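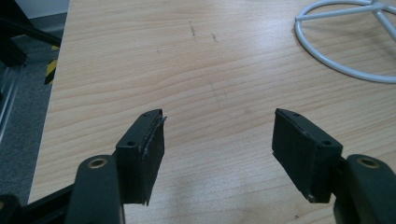
그림 4. 옅은 색 나무 탁자의 상판. 물결 모양의 가는 나뭇결이 가로로 이어진다.

4. 식탁이라는 형식: 공동 식사 모임에서 문화적 기억이 다루어지는 방식

4.1 모임의 구성과 초대의 언어

앞 장에서 살펴본 것처럼, 이주 배경을 지닌 예술가들이 꾸려 온 소규모 문화 모임은 대체로 전시장이나 공연장의 문법을 빌려 오면서도 그 문법 안에 온전히 머물지는 않았다. 이 장에서는 그 가운데에서도 음식을 나누는 자리를 중심에 둔 모임 ‘타두스(Tadus)’를 조금 더 가까이에서 들여다보고자 한다. 타두스는 항구 지구 트로크홀름(Trokholm)의 옛 창고 건물에서 시작된 모임으로, 한 번에 열 명 안팎이 둘러앉는 자리를 계절마다 네 차례씩 열어 왔다. 필자는 처음에는 손님으로, 나중에는 설거지와 자리 정리를 거드는 사람으로 이 모임에 드나들었고, 그러는 사이에 연구자로서의 거리를 어디에 두어야 할지 여러 번 다시 생각하게 되었다. 그 망설임까지도 가능한 한 이 글에 남겨 두려고 한다.

타두스의 초대장은 언제나 길었다. 짧은 안내문에 익숙한 사람이라면 조금 당황할 만큼 길어서, 날짜와 장소를 찾으려면 두 번째 쪽까지 넘겨야 하는 때도 있었다. 초대장에는 그날 읽을 시의 한 대목이 적혀 있기도 하고, 지난 모임에서 누군가 꺼내 놓은 어린 시절의 부엌 이야기가 이어져 있기도 했다. 필자가 만난 참여자 가운데 한 사람은 이 초대장을 버리지 못하고 요리책 사이에 끼워 둔다고 말해 주었다. 읽는 데 시간이 걸리는 초대장이 이미 모임의 일부로 기능하고 있었던 셈인데, 기획자들 역시 이를 “문 앞에서 신발을 벗는 시간”에 견주곤 했다.

4.2 환대와 노동

공동 식사에 관한 논의는 흔히 환대의 따뜻함을 먼저 이야기한다. 필자도 그 따뜻함을 부정할 생각이 전혀 없고, 오히려 현장에서 여러 차례 그 덕을 입은 사람이다. 다만 자리를 차리는 쪽의 하루를 따라가다 보면 환대라는 말이 감싸고 있는 노동의 결이 꽤 여러 겹이라는 것을 알게 된다. 장을 보고, 빌려 온 냄비를 돌려주고, 먹지 못하는 재료를 미리 묻고, 늦게 온 사람의 몫을 덮어 두는 일은 기획서의 어느 칸에도 적히지 않는다. 타두스의 기획자들은 이 일을 가리켜 ‘뒷손’이라고 불렀다. 누가 처음 쓴 말인지는 끝내 확인하지 못했으나, 면담에 응한 이들이 모두 별다른 설명 없이 이 말을 알아들었다는 점은 적어 둘 만하다.

뒷손의 문제는 지원금의 문제와도 맞닿아 있다. 타두스는 초기 두 해 동안 지역 문화기금 클라켈(Clakell)의 소액 지원을 받았는데, 당시의 정산 양식에는 출연료와 대관료, 인쇄비 항목이 있었을 뿐 조리와 돌봄에 해당하는 항목은 없었다. 그래서 기획자들은 음식을 만든 사람을 ‘출연자’로 적어 넣었다. 처음에는 궁여지책이었다고 한다. 그런데 이렇게 적고 나니 요리하는 사람이 식사 도중에 일어나 자신이 만든 음식에 관해 이야기하는 순서가 자연스레 생겨났고, 이 순서는 지원이 끝난 뒤에도 사라지지 않았다. 행정 서식의 빈칸이 모임의 형식을 바꾸어 놓은 드문 사례라고 할 수 있겠다.

물론 이 변화를 모두가 반긴 것은 아니었다. 어떤 이는 사람들 앞에서 말하는 일이 요리보다 훨씬 고되다고 했고, 또 어떤 이는 할머니의 음식을 할머니의 이야기와 함께 내놓아야만 한다는 기대가 불편하다고 털어놓았다. 후자의 지적은 이 연구 전체를 두고 필자가 가장 오래 붙들고 있었던 대목이기도 하다. 계보를 기리는 자리가 계보를 증명하라는 요구로 기울어지는 순간은 아주 조용히 찾아오며, 대개는 선의에서 나온 질문의 모습을 하고 있다. “이 음식은 어디에서 온 건가요?”라는 물음이 그랬다.

4.3 기록하지 않기로 한 것들

타두스에는 별도의 기록집 『세이버(Saber)』가 있다. 매회 300부를 찍어 참여자와 동네 서점에 나누어 주는 얇은 책자인데, 조리법이 실려 있으리라 짐작하고 책을 펼친 독자는 다소 의아해할지도 모르겠다. 조리법은 한 편도 실려 있지 않다. 그 자리에는 그날 오간 대화의 조각, 식사가 끝난 뒤 누군가 흥얼거린 노래의 첫 소절, 재료의 이름을 서로 다른 언어로 적은 목록 같은 것이 들어가 있다. 편집을 맡은 이들은 조리법을 넣지 않기로 한 결정이 첫 호를 준비하던 4월의 긴 회의에서 나왔다고 회고하였다. 손으로 배운 것을 종이에 옮기면 손을 찾아갈 이유가 줄어든다는 걱정이 있었고, 한편으로는 정확한 분량을 기억하는 사람이 아무도 없다는 훨씬 소박한 사정도 있었다.

필자는 두 번째 사정 쪽에 더 마음이 간다. 문화적 기억에 관한 연구는 침묵이나 누락을 저항의 전략으로 읽어 내는 데 능숙하고, 그러한 독해가 많은 것을 밝혀 주었음은 분명하다. 그럼에도 어떤 누락은 단지 계량컵을 쓰지 않는 부엌의 습관에서 비롯된다. 이 둘을 서둘러 하나로 묶지 않는 것이 참여자들의 말에 조금 더 충실한 태도가 아닐까 한다. 실제로 한 편집자는 필자의 초고를 읽고 나서, 우리는 그렇게까지 깊이 생각하지는 않았다고 웃으며 말해 주었는데, 그 말 덕분에 이 절의 절반가량을 새로 쓰게 되었다.

4.4 자리를 옮긴 뒤

2020년 6월 8일 월요일에 타두스는 처음으로 한자리에 모이지 않는 식사를 열었다. 참여자들은 각자의 집에서 같은 재료로 저마다 다른 음식을 만들고, 정해진 시각에 전화를 걸어 서로의 저녁을 말로 전했다. 영상은 쓰지 않기로 했다. 이 결정의 배경에 대해서는 참여자마다 기억이 조금씩 다르다. 부엌을 보이고 싶지 않았다는 사람도 있고, 눈으로 보면 맛에 대해 덜 말하게 될 것 같았다는 사람도 있으며, 그저 통신 사정이 좋지 않았을 뿐이라는 사람도 있다.

그날의 통화를 정리한 글이 이후 『세이버』에 실렸는데, 이전 호들과 견주어 보면 냄새와 소리를 가리키는 말이 눈에 띄게 많아졌다. 기름이 튀는 소리를 여러 언어로 흉내 낸 대목은 소리 내어 읽어 보면 무척 즐겁고, 읽다 보면 어느새 배가 고파진다. 동시에 이 글에는 식사가 끝난 뒤의 적막을 적은 문장도 여럿 들어 있다. 함께 치울 그릇이 없었다는 한 참여자의 짧은 메모는 앞서 논의한 뒷손의 의미를 뒤집어 비추어 준다. 참여자들에게 뒷정리는 덜어 내야 할 부담이면서 헤어짐을 늦추는 구실이기도 했던 것이다.

이러한 양면성은 모임을 지원하는 제도를 설계할 때에도 염두에 둘 필요가 있다. 돌봄 노동에 정당한 대가를 지급해야 한다는 원칙은 분명하지만, 그 일을 모두 외부 인력에 맡겨 참여자의 손에서 떼어 놓는 방식이 언제나 환영받지는 않을 것이다. 클라켈의 후기 양식에 새로 생긴 ‘공동 운영비’ 항목은 이 점에서 눈여겨볼 만한데, 항목의 구체적인 쓰임과 그에 따른 갈등은 다음 장에서 다른 두 모임의 경우와 나란히 놓고 검토하기로 한다.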